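The insurance adjuster never came to Rosalía Montes's orchard. A satellite did, or so the policy says. It passes over Gostcombe every few days, reads the color of the canopy, and sends a number to a firm called Drerari. If the number drops far enough, Montes gets paid. In spring a late frost took most of her apricots. The leaves stayed green. The number barely moved.

"I had a policy that insured me against ugly trees," she says.

Drerari calls this parametric cover and sells it as the cure for slow claims. Its brochure promises payment within 17 days. It spends less time on what happens when the index and the orchard disagree, which growers call a bad season and the industry calls basis risk.
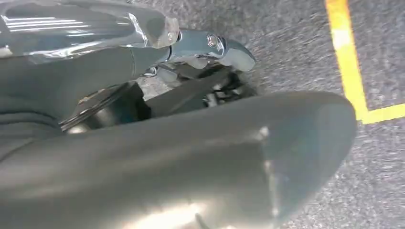 GOSTCOMBE, October

Ainhoa Toledo farms 90 acres on the next ridge and bought the same product from a rival, Iledico. She did get a check, for $3,083, in a year when she lost almost nothing. She cashed it. She also dropped the policy, figuring that a product this wrong in her favor could be just as wrong the other way.

Urho Sjöberg, who designs indexes for Iledico, says the models improve each season and that cheap cover beats no cover. Maybe so. But the premiums improve each season too, and he would not say how many claims had missed a real loss.

Montes has until the end of the month to renew. The form is two pages long, and neither one mentions fruit.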